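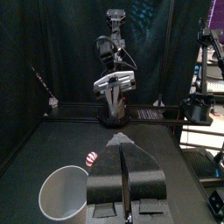 Gulora fingers over the black table, with a gray cup alongside and the bare metal gripper on the arm across from it.

Gulora Padded Gripper Fingers
by Fondton

One pair with mounting block: $337
Full bench kit (see what's in it further down): $689
In stock, ships from our shop in Nostidau

Hi! I run Fondton, I design these fingers, I pack the boxes, and I answer the email too, so if something on this page is unclear you already know who to complain to. The Gulora is a set of wide, rounded, matte black fingers for small tabletop robot arms. I made it for people who want their arm to handle the stuff that's lying around a kitchen or a workbench: cups, lids, candy, sponges, little bags of screws, the cap that rolls away when you put it down.

If that's you, read on. If you're picking up machined blocks all day, keep your metal fingers, they're great at it and you'll save some money.

So can it do chores yet?

This is the question I get more than any other, usually from somebody's spouse. My answer is "some of them, slowly, with you in the room." I know that's not what a sales page is supposed to say, but I'd much sooner you bought these knowing it than sent them back in a month.

Picking up a cup and putting it down somewhere else? Yes, that's very doable on a hobby arm now, if the cup starts out standing and there's a bit of space around it. Picking up a cup that's lying on its side, turning it upright and hanging it on a hook is a much longer story. Every one of those little steps is a place to go wrong, and a person does the whole thing while looking for their phone.

Small round things are their own special misery. They roll! The finger touches one side a hair before the other, and off it goes across the table. A person chases it without thinking. An arm closes on air, and unless your software checks whether there's really something in the grip, it'll carry that air over to the bowl and drop it in very carefully. I have watched this happen so many times that I now root for the candy.

Clearing a counter, then, is a mixed bag. The big pieces go fine, the small ones take patience, and anything floppy (dish towels, produce bags, a wet paper label) is still a project. Folding laundry I'd leave to the people with serious budgets, and I've seen their videos with the speed turned up, so take heart.

What the fingers do about it

Most small arms come with a parallel gripper and narrow fingers. Those are precise, which sounds good until you try to hold something curved and slick with them. You get contact in a very small area, the cup pivots, and now you've got coffee in your cable tray. A broad rounded pad gives you more to work with. You can come in a little off center and still get a hold, which helps a lot if your arm is being driven by a person with a controller, or by software that learned from that person's so-so driving.

The trade is size, and I want to be upfront about it. These are wide fingers. They need room on both sides of whatever you're grabbing, and in a crowded spot they'll bump the neighbor before they reach the thing you want. If you park one right beside a cup, you don't have much margin before the side of the pad finds the rim. You learn to come down from above and to leave gaps when you set out your objects.

They also block the view if your camera is mounted at the wrist. The pads take up a good piece of the lower middle of the picture, and a small object can disappear behind them right when you care about it most. A second camera looking in from the side or from overhead fixes this, and I'd plan on one from the start.

How it's put together

Each set has the rounded pads to either side, a thin black plate up the center line, and a small gray tip at the top. Everything sits on a gray mounting block with a pair of rectangular notches in it, and there's a small screw at the base of the plate. Use the screwdriver that comes in the box. I've stripped enough of those screws with whatever was in my pocket to have strong feelings about this.

The tip is the part that wears. It's what touches the table when you misjudge the height, and you will misjudge the height, so expect it to look scuffed after a while. Scuffing alone is no reason to change it. Change it when it starts to catch or when it no longer sits straight.

Wipe the pads with a damp cloth and a drop of dish soap. No solvents please. Sugar is the worst thing for them in my experience, way worse than oil, and if you work with candy you should wipe down between sessions or your small objects will start coming along for rides you didn't plan.

What it fits

The block bolts straight to the Carretero wrist plate, and most of my customers are on Carretero arms. For anything else, send me a photo of your wrist with a ruler next to it and I'll tell you whether I think it'll go. Sometimes the answer is yes with a spacer. Sometimes it's no, and I'd like to save us both the return postage.

You can run Gulora fingers on one arm and keep bare metal ones on the other. Plenty of people do, and I like it for mixed jobs: the padded hand steadies the cup while the narrow one goes in for the small piece. Just remember that the two hands need different closing distances. I once forgot that and spent an entire evening blaming the motors.

What's in the boxes

Single pair, $337:
Left and right pads, fitted
Center plate and tip
Mounting block
Screws and the correct screwdriver
Printed setup sheet

Bench kit, $689:
Everything in the single pair, times two, for a two-arm table
Spare tips
Spacers for the most common wrists I get asked about
A practice set of objects (cups and small round things, mostly)

No arms, cameras, cables or tables are included in either one. I get asked about the table a lot. Any flat one will do, but dark and matt is kind to cameras, and dark curtains behind it keep people walking past from confusing things. Leave yourself a way to reach in from the side. You're going to be resetting objects by hand all day, and that's a detail people skip when they draw up their dream workspace.

Setting up the first time

Power the arm down and take the old fingers off.
Seat the block and tighten the screws evenly, snug but no gorilla stuff.
Power up and run your gripper's open and close calibration again. The old numbers won't be right.
Raise your lowest working height before you try a single pick. Start high and come down in small steps.
Begin with an empty cup, standing up, with nothing near it. Get bored with that before you add the small stuff.

Is it okay around people?

The pads are friendlier to cups than to fingers. A small arm can still pinch you, and it can still knock a mug off the counter onto your foot. Stay in reach of the power switch, keep kids and cats out of the work area, and don't leave it running while you go to the store. I'd say the same about any gripper on the market.

Can I use it with food?

For practice with wrapped candy, sure. I don't have a food contact rating for the pads and I'm not going to hint that I do, so please don't serve anybody something the robot has handled bare.

How about a real shop floor?

Light sorting, handing parts over, loading a tray with someone nearby, that's where I'd put it. I wouldn't ask it to keep pace with a line. A couple of small shops use a pair for kitting odd-shaped pieces during slow hours and seem happy, though they both told me the arm still needs somebody to come over when a part lands sideways.

Shipping and returns

Orders leave Nostidau within the week as a rule. We close for part of July, and orders placed then can take up to two extra weeks. Unused fingers can come back for a full refund. Used ones can come back too if they don't fit your arm, but tell me first, and wipe the sugar off.

Prices last changed March 2024. Spare tips and spacers are sold separately on the parts page.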